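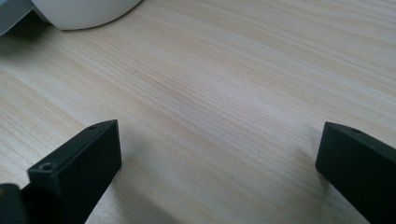
Section 5: Preparing and Oiling Your Tabletop

Welcome to the good part! If you have worked through the assembly section, your Lollmont table is standing on its own legs and it's time to give the top the care that brings out its grain. Set aside an afternoon for the work and leave the table out of use overnight afterward. Most of that time is waiting, so have something to read.

These steps apply to every Lollmont top supplied unfinished. If yours came with the factory finish (there is an F at the end of the code on the underside label), skip to "Everyday care" near the end of this section.

Before you begin

You will need:

The bottle of Brallamix tabletop oil from carton 2
The two sanding sheets, fine and extra fine
A cork or rubber sanding block
A soft brush, or a vacuum with a brush attachment
At least four clean, lint-free cotton cloths
Thin cotton or nitrile gloves
A metal bucket with a lid, half filled with water

Old T-shirts make wonderful oiling cloths, as long as you cut off the seams and any printed parts. Avoid paper towels. They shed, and you will be picking tiny white fibers out of the finish for a week.

CAUTION: Cloths soaked with oil can heat up and catch fire by themselves if they are bunched together. Drop every used cloth straight into the bucket of water and put the lid on. Do not leave one on the floor "just for a minute."

CAUTION: Open a window before you open the bottle. Keep children and pets out of the room until the oil has dried.

5.1 Let the wood settle

1. Stand the table in the room where it will live, away from radiators and direct sun.

2. Leave the top uncovered, with nothing on it, for two full days. Wood takes on or gives up a little moisture when it moves house, and both faces need air to do it evenly.

3. Check the top with a long straightedge laid across the grain. A gap thinner than a credit card is fine. If the gap is bigger, wait two more days and check again before calling us.

Note: The room should be warm enough to sit in comfortably without a coat. In a cold garage the oil goes thick and sticky and takes ages to dry.

5.2 Read the grain

Take a minute over this one, it's a treat! Switch off the ceiling light, put a lamp at one end of the table, and crouch until your eye is nearly level with the surface. Every line in the wood shows up.

1. Find the direction the long lines run. On most tops they follow the length of the table, but some curve gently on their way across, and that's perfectly normal for this wood. Follow the general direction and don't try to steer around every bend.

2. Stick a small piece of low-tack tape to one leg and draw an arrow on it to match. Halfway through sanding you will be glad to have it.

3. Look for marks left over from delivery. Pencil lines, tape residue and light scuffs come out with the fine sheet. Dents need the treatment in 5.3.

Note: Bands of lighter and darker color are part of the tree. They can't be sanded out, and oil usually makes them stand out a bit more. We love them.

5.3 Lift small dents (if needed)

1. Wet a corner of a clean cloth and wring it out until it no longer drips.

2. Lay the damp corner over the dent.

3. Touch the tip of a warm iron, steam off, to the cloth for five seconds. Lift it, look, and repeat up to three times. The fibers swell, and the dent rises with them.

4. Let the spot dry overnight before you sand.

Do not try this on a scratch that has cut through the fibers. Steam will only make it fuzzy.

5.4 Sand

1. Wrap the fine sheet around the block. Sand in long strokes along the grain, overlapping each stroke by half. Light pressure is plenty.

2. Keep the block flat as you reach the edges. Tipping it rounds the corner over, and you can't put that wood back.

3. Brush or vacuum the whole top.

4. Wipe once with a barely damp cloth and wait an hour. The surface will feel slightly rough again as the loose fibers stand up.

5. Change to the extra fine sheet and go over everything once more. Vacuum again, then run your palm across the top. It should feel like smooth paper. What a difference!

Note: Sand the underside with the extra fine sheet only. It gets oil too, so don't skip it.

5.5 Oil

1. Put on gloves. Shake the bottle for 21 seconds (count them, the solids settle at the bottom).

2. Try a little on the underside first. This shows you the finished color before you commit.

3. Oil the underside and let it dry for eight hours.

4. Pour a pool the size of a jar lid onto the middle of the top. Spread it with a folded cloth, working along the grain, until an area the size of an open newspaper is evenly coated. Move to the next area and keep the wet edges meeting.

5. Wait 15 minutes. Add a touch more oil to any patches that have gone dull.

6. Wipe off everything that has not soaked in, using a clean cloth. Be thorough. Oil left on the surface dries tacky, and it is the most common problem our Trurnstead workshop hears about.

7. Leave for eight hours, then repeat steps 4 to 6 with half as much oil.

8. Leave overnight before setting anything on the table.

CAUTION: The finish is dry after one night but takes two weeks to harden fully. Until then, use placemats, mop up spills right away, and keep hot dishes off the bare wood.

5.6 Everyday care

Wipe with a soft, slightly damp cloth and dry with another. A drop of dish soap is fine for greasy spots. Skip scouring pads, bleach and anything sold as a spray polish.

Re-oil when water stops beading on the surface. For a busy kitchen table that may be twice a year, and for a quiet desk, once. One thin coat is enough, and it's a lovely job for a rainy afternoon.

For sticky patches, rub with a cloth and a few drops of fresh oil, wait five minutes, and wipe completely dry.

Replacement oil and sanding sheets can be ordered using the spare parts list in Section 7.

Section 5 last revised 30/03/2024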